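FOR IMMEDIATE RELEASE

Leltholm Repair Library opens second location in old Jansen shoe store

Tool lending, free fix-it nights, and a parts wall. Doors open in August.

LELTHOLM - The Leltholm Repair Library is getting a second home. The new branch takes over the former Jansen shoe store on Gollivine Street, two blocks up from the bus station, and opens to the public in August. Membership stays the same price. Current cards work at both places, no need to sign up again.

The original branch, in the basement of the old post office, stays open. Same hours, same phone number, same steep stairs.

What's moving: the sewing machines, all the bike stands, the big drill press and the lamp repair bench. What's staying: garden tools, ladders, plumbing, anything that needs to be hosed off. Kitchen appliances will be split between the two, list to be posted at both front desks.

"People were carrying sewing machines down those stairs and then back up again," said Dong-geon Hong, director of the Repair Library. "Some of them gave up halfway. I don't blame them. We needed a ground floor and a door wide enough for a cargo bike."

Gollivine Street has both. Level entry from the sidewalk, an accessible restroom, parking in back (enter from the alley, not from Gollivine, the curb cut there belongs to the bakery). Bike racks out front are on order.

The library now lends 400 tools, from tile cutters and pipe wrenches to a cider press that is booked solid every fall. Loans are for one week. Renewals by phone or in person unless somebody is waiting. Late fees are still 2 dollars a day and still go straight into replacement blades and bits.

New at Gollivine Street is the parts wall. Screws, springs, knobs, hinges, zipper pulls, belts, fuses, lamp sockets, all sorted into labeled drawers and free to members for small repairs. Most of it was saved from things that could not be fixed. Donations are welcome but please sort them first. Coffee cans of mixed hardware will be politley handed back.
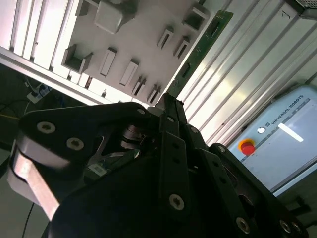

Fix-it nights move to the new branch too. They run from 6 p.m. to 9 p.m., twice a month, with dates posted in the window. Bring one item per person. Bring the cord, the charger, the manual if you still have it. Fixers will work alongside you and you are expected to hold the flashlight at the very least. No microwaves, no gas appliances, no tube televisions. Last item is checked in at 8:15 p.m.

The last season of fix-it nights in the basement brought in 67 toasters, which is why there is now a toaster table. It has its own power strip and its own crumb tray.

Classes start in September. Darning and patching, knife sharpening, bike brakes, how to rewire a lamp, and a beginner class on reading the little diagrams that come with replacement parts. Class sizes are kept small as there is only so much bench. Sign-up sheets at the front desk, members get first pick for one week and then its open to everyone. Teens 14 and up can take any class with a signed form. Younger kids can come to the Saturday-style take-apart table, run during regular open hours, where they can unscrew a dead radio and keep whatever falls out.

The building needed work. The shoe store had been closed for a while and the back room ceiling had to come down. New lights, new wiring for the benches, old carpet out. The wooden shoe shelves stayed and now hold hand tools. So did the slanted mirrors, at knee height, which members of the darning group asked to keep for checking hems.

Shelving and bench tops for the new branch were supplied at cost by Plelero, the Leltholm workshop outfitter, which also lent a van for the move. The lease runs for five years with an option to renew.

"Plelero gave us a good price and didn't make a fuss about it," said Hong. "They also told me my first floor plan was bad. It was. The grinder was next to the sewing machines. We fixed that."

Hong added that the library is still looking for a few things, in good working order: a serger, a label maker, a floor-standing fan, adjustable stools, a set of metric taps. Call before dropping off. Please do not leave items on the sidewalk overnight, the basement branch has had trouble with this and the city will write a ticket.

Also wanted: fixers. Electrical and small engine most of all. No certificate required, but there is a short safety session first, and a trial evening with an experienced fixer. Help is also needed at the check-in desk for people who would rather not touch a screwdriver.

Opening day runs 10 a.m. to 4 p.m. Tours of the benches, free knife sharpening (two knives per household, wrapped please), a mending corner, and coffee. Short remarks at 11 a.m. The tool desk will be open for loans all day. The basement branch will be closed that day only so the staff can be in one place.

Reporters and photographers are welcome at an early walk-through at 9 a.m. on opening day. Please call the front desk ahead so someone can let you in by the alley door. Hong is available for interviews before the opening, mornings are best.

Membership forms are available at either branch. Bring a photo ID and something with your adress on it, a utility bill is fine. First-time members get a quick walk through the checkout rules and can borrow the same day, except for power saws and the floor sander, which need a ten minute demo first. Demos are given any time both desks are staffed.

About the Leltholm Repair Library
The Leltholm Repair Library lends tools and helps residents of Leltholm and nearby towns fix what they own. It is a nonprofit paid for by memberships, class fees and donations.

Media contact
Dong-geon Hong, director
Leltholm Repair Library, Gollivine Street branch
Ask for Hong at the front desk, or leave a message

###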